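Au laboratoire Pretorberg, la guerre froide se mène à propos de verrerie. Jonas Eder, chimiste, range par taille. Tharindu Patwary, biologiste, range par fréquence d'usage, ce qui revient selon son collègue à ne pas ranger du tout. Ils partagent la même paillasse depuis octobre et s'adressent encore la parole, surtout pour demander où est passé le marqueur.

Le règlement intérieur, 42 pages, consacre 9 lignes à la question. On y apprend que le plan de travail doit rester « raisonnablement dégagé ». Eder a surligné le deuxième mot, Patwary le premier.

Le compromis a pris la forme d'un carton. Un vulgaire carton à bords bas, posé au milieu, où chacun dépose ce qui traîne en attendant que l'autre s'en occupe. La maison Gandwood vend un bac équivalent en inox à 200 euros ; le catalogue a fait le tour de l'étage et a beaucoup fait rire la comptabilité.

De part et d'autre, chaque camp tient ses positions : bécher et erlenmeyer à gauche, portoir à tubes à droite. La boîte de pointes rose, collée au carton, relève d'un statut juridique incertain.
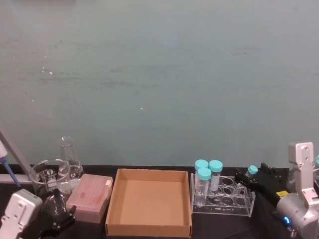
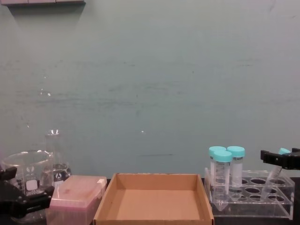

*Le bac central, vide, entre la boîte de pointes et le portoir transparent.*

## Le tiroir du bas

Reste ce que la paillasse ne montre pas. Le tiroir du bas contient 41 bouchons dont aucun, assure Eder, ne correspond à un flacon connu. Patwary refuse qu'on les jette. Il en a eu besoin d'un, une fois, à l'époque où il travaillait chez Kokkinos, et il venait de vider le tiroir.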